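A shared laundry room comes to Ratesville, one washer at a time

By Mahtab Mohammadi
November 6, 2024

I've lived in Ratesville long enough to remember when you could drop a bag of wash at the place on Asfaw Street and pick it up folded. It closed, the building got a new roof and then sat there, and those of us in the older apartments went back to sinks, friends and long drives with a hamper in the passenger seat. So yes, I went over the minute I heard the front half of the building was getting washers again!

Konrad Jasińska has the lease. He used to fix appliances out of his garage (he did my dryer twice, and I still owe him a pie) and he's calling the new place Stemetora, after his grandmother's village, or a street in it, I may have written that down wrong. Four washers are planned, all front loaders, and dryers will go on the back wall once the gas line gets signed off by the city.
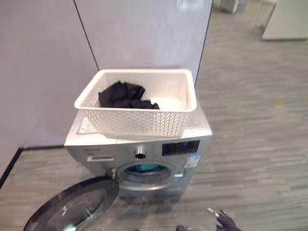
Page 2

The walls are my favorite part so far. Smooth, pale panels in a gray that leans lavender, and if you ever did laundry at the old place you'll remember the brown. I asked Konrad who picked the color and he said his daughter, and then he wanted to talk about drains for a good long while.

The washers are silver-gray in front with one round chrome knob for the programs and a black display next to it. I like a knob. My sister's machine has a touch panel that beeps at her and I have never once gotten it to do a plain warm wash. There's a light-colored top on these too, so you can park your basket up there while you load, and the white plastic baskets with all the little holes in the sides are for customers to use. Please don't walk off with them. The old place lost every cart it had.

A regular load will be $3, paid with a card you fill up at the counter, and Konrad says soap is on you. He looked into selling the little boxes and decided he didn't want to run a store. Altex, the contractor that did the roof, is also doing the plumbing, and their crew still has the alley blocked most mornings, so park on the street side if you're stopping by to look.

I asked about dark clothes because I wear a lot of black and I'm tired of it going gray on me. His advice was cold water, inside out, and less soap than you think. He also wants people to sort before they load and to check the drum before they close the door, a lesson he says he learned from somebody's red sock and a whole set of restaurant napkins. 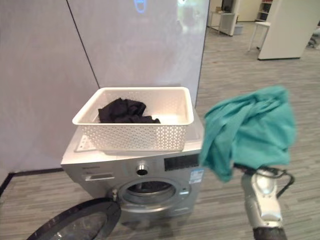 Black in the basket, teal beside it, and the washer door open at Stemetora.

The room is licensed for 230 square feet of customer space, so it's cozy. There will be a bench, and Konrad is still deciding on a folding table that doesn't block the door. I voted for one that drops down from the wall. He wrote it on his hand.

Opening is set for December if the inspection goes through. Hours aren't final but he's hoping to open early enough for people on the hospital shift. If you have a spare bulletin board, he'd like one, and you can leave it at the counter.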